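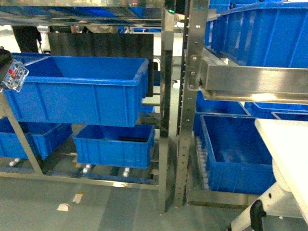

Chapter 6
Frozen Desserts: From Mix to Freezer Case

A scoop of ice cream looks solid, but much of it is air. The rest is a mixture of ice crystals, fat, milk proteins, and a thick sugar syrup that never fully freezes. How these parts are arranged decides whether the product feels smooth or coarse on the tongue, how fast it melts, and how long it will keep in a store freezer.

Chapter 5 dealt with cultured dairy foods, where the main changes are brought about by bacteria and acid. In frozen desserts the main changes are physical. Almost everything in this chapter comes back to two questions: how large are the ice crystals, and how much air is held between them?

After studying this chapter, you should be able to:

Name the main ingredients in an ice cream mix and state what each one does.
Calculate overrun by volume and by weight.
Explain why aging the mix improves whipping.
Tell the difference between ice cream, gelato, sherbet, and sorbet.
Trace the causes of coarse, sandy, and shrunken product.

Key terms: aging, emulsifier, hardening, heat shock, mix, overrun, stabilizer, total solids

6.1 A Small Plant at Work

Lunard is a small creamery in the town of Vedudton. It sells pints through local grocery stores and supplies three-gallon tubs to restaurants. Its best seller is a roasted banana flavor, which is also its most difficult product. Banana puree brings in water and sugar together, so the base mix has to be adjusted each time the flavor is made.

A standard batch at Lunard uses 200 gallons of mix. The mix is pasteurized, homogenized, cooled, and held overnight. In the morning it goes through the barrel freezer, where a rotating blade scrapes ice from the cold wall while air is pumped in. The product leaves the barrel soft, at 22°F, and is packed and moved at once to the hardening room.

Lunard sets its overrun at 83 percent for grocery pints. Overrun is the increase in volume caused by air, given as a percentage of the volume of mix. At 83 percent, 200 gallons of mix gives 366 gallons of ice cream before any losses. That is 2,928 pints. On one production day the plant packed 2,780 pints from a batch – a shortfall of 148 pints, or five percent. We will return to this figure in Section 6.4, where you will be asked to work out where the missing product went.

The same plant makes a dense chocolate gelato under the Rivadeneira label. Its overrun is much lower, and a pint of it weighs noticeably more than a pint of the banana. Students often assume that the heavier product must contain more fat. In this case it contains less.

6.2 The Ingredients of the Mix

The mix is everything that goes into the freezer barrel except air and any pieces added later, such as nuts or cookie dough. We begin with milk fat, the most expensive of the main ingredients and the one that has the greatest effect on flavor.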